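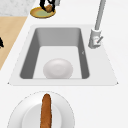

Givis Kitchen

Givis Kitchen is a simulated kitchen pack for people who train and test robot arms on household chores. It's made by Oltby, a small software firm, and it's sold as a download with a one-year license. I've been using it on and off since March, so I'm going to write this entry the way I'd explain it to a friend who was thinking of buying it, with the dull parts left in.

What you get

The base pack is a counter with a sink, a faucet, dishes, and a pile of things to put on them. It comes with 13 ready-made tasks, nearly all of them some version of moving an item from one spot to another: bread to a plate, a can out of the sink, a plate from the basin back to the counter. That sounds like baby stuff until you try it! A sink is a nasty place for a gripper, with walls on every side, and anything long or tall that goes in there will find a way to bump them.

You also get a task editor, a recorder for hand-driven demos, and a set of scoring scripts. The editor is the part I love. You drag things around, write the instruction in plain English, say what counts as done, and the pack shuffles the starting layout for you (up to 1000 versions of a task, which is more than I've ever had the patience to run).

Grippers and controls

Givis will load most common arm models, with one arm or two. I run mine with two, and the multi-fingered hands are a lot of fun once you've spent an evening getting the finger limits right. Expect some swearing over the keyboard controls. A gamepad is much nicer, and if you have a pair of tracked hand controllers the recorder picks them up without any setup. 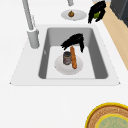 The two hands can be driven by two different policies, too, and I didn't find that in the manual until my second month. One policy can hold on to its item while the other works in the basin. Collisions between the arms are counted in the score by default. You can turn that off in the settings file, although I'd leave it on if you ever plan to move to real hardware.

Physics is good for rigid stuff. A plate behaves like a plate. Bread behaves like a stick, sadly, so don't buy this pack to study squeezing. Running water isn't modeled at all, and Oltby says so plainly on the product page, so fair enough.

Cameras

Each layout has a set of fixed views plus one you can bolt to the wrist. Frames come out at 30 per second. You can move any camera by typing in numbers or by flying it around with the mouse, and saved views travel with the task file, so a coworker opening your task sees what you saw. I do wish there were a quick way to preview all the views side by side before a long run. For now I step through them one by one and take notes on paper – old school, but it works. 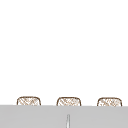

Marit Quayle
Contributing editor, household robotics pages

Price and license

The base pack costs 280 dollars for a single seat. Schools can ask for a discount, and in my case the reply came back the same afternoon. The license covers updates for the year, and after that the version you have keeps running, you just stop getting new tasks. Oltby sells add-ons too. Westerberg is the pantry add-on, and Trustis is a logging tool that keeps track of which policy version produced which score. I bought Trustis and use it daily. I skipped Westerberg, so I can't tell you much about it beyond what's on the store page.

Known problems

Textures can look soft or smeary when a camera gets very close to a woven or patterned item. If your policy leans heavily on fine surface detail, test that early. Loading a saved layout after changing the arm model sometimes resets the grip force to its default, and I lost a whole evening of runs to that one. Also, the scoring script for the stacking task used to count a plate as placed while it was still in the hand. The current version fixes it, but older scores should be rerun.

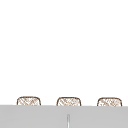 One reader wrote in to say that I'm too easy on the scoring scripts: the fix for stacking only checks the hand on the final frame, so a policy that lets go at the last moment still passes, and anyone comparing results ought to add a short waiting period before the check.

I tried that on my own tasks and my numbers did drop a little. The waiting period goes in the task file, next to the success rule, and it takes a value in seconds. I've set mine to two.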